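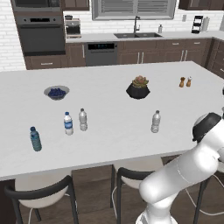
# Bottle Sorting in a Simulated Kitchen: Project Report

Team: Leszek Śliwiński, Fatima Bashir, Jelle Aerts
Supervisor: Geert Van Rooij
Submitted: 2024-09-12

## 1. Task

The arm has to find a named water bottle on a kitchen island, grasp it, and set it down in a target zone without knocking over anything else on the counter. All work was done in simulation. The kitchen model came from the Zusdale scene pack, and the controller was written in Nateo, the course framework.

The island holds four water bottles. The other objects on it are distractors: a bowl of dark blue berries, a succulent in a black faceted planter, and salt and pepper shakers. The bar stools were left in place as fixed obstacles.

## 2. Setup

The arm base is fixed beside the island, at its right end. We did not move it between trials. The blue-tinted bottle near the front-left edge of the counter is therefore the longest reach in the default layout, and most of our planning problems came from that one.

Object positions were shuffled from a seeded list so that a failed trial could be repeated exactly. Each trial ended on a stable placement, a fallen object, or a timeout.

We ran 400 trials for the final evaluation. Earlier runs were used for tuning and are not counted.

## 3. Method

### 3.1 Detection

Detection uses color and depth from a fixed overhead view. The blue-tinted bottle and the bottle with the white-and-blue label were easy to separate. The two clear, ribbed bottles have gray caps of similar shade, and the white counter shows through both of them. Color alone gave unstable labels, so Fatima added a step that stores each bottle's starting position and tracks it from there.

### 3.2 Grasping

Grasps are taken from the side, below the cap. Where two bottles stand close together, the planner first checks if the fingers fit between them. If they do not, it approaches from the open side. A pushing motion was tried in July and dropped after it tipped the neighboring bottle too often.

### 3.3 Motion planning

Paths are planned with a raised clearance height over the planter, which is the widest obstacle near the middle of the counter after the bowl. Jelle wrote the collision shapes by hand. The succulent leaves are covered by a single cylinder, and this is larger than it needs to be.

## 4. Results

| Outcome | Trials |
|---|---|
| Stable placement | 379 |
| Fallen object | 18 |
| Timeout | 3 |

Of the fallen objects, most were bottles standing next to the target. The shakers fell in 2 trials, both on the return motion with the gripper already empty. All timeouts were planner failures at full reach.

## 5. Known problems

- The collision cylinder on the planter blocks some short paths that should be legal.
- Bottle mass is the same for all four models. A full bottle and an empty one would need different grip force.
- The tracking step assumes that only the arm moves objects. If a bottle is shifted between trials without a reset, the labels are wrong.
- Reflections on the counter are rendered, but the depth data has no noise. We expect detection to do worse on real hardware.

## 6. Remaining work

Leszek will replace the hand-written collision shapes with convex hulls from the mesh files. The grasp code is to be handed over to Willy Van Loon's group, who will port it to the Flalar arm in the lab. Seeds, logs and the tuning notes are in the project folder under `eval/final`.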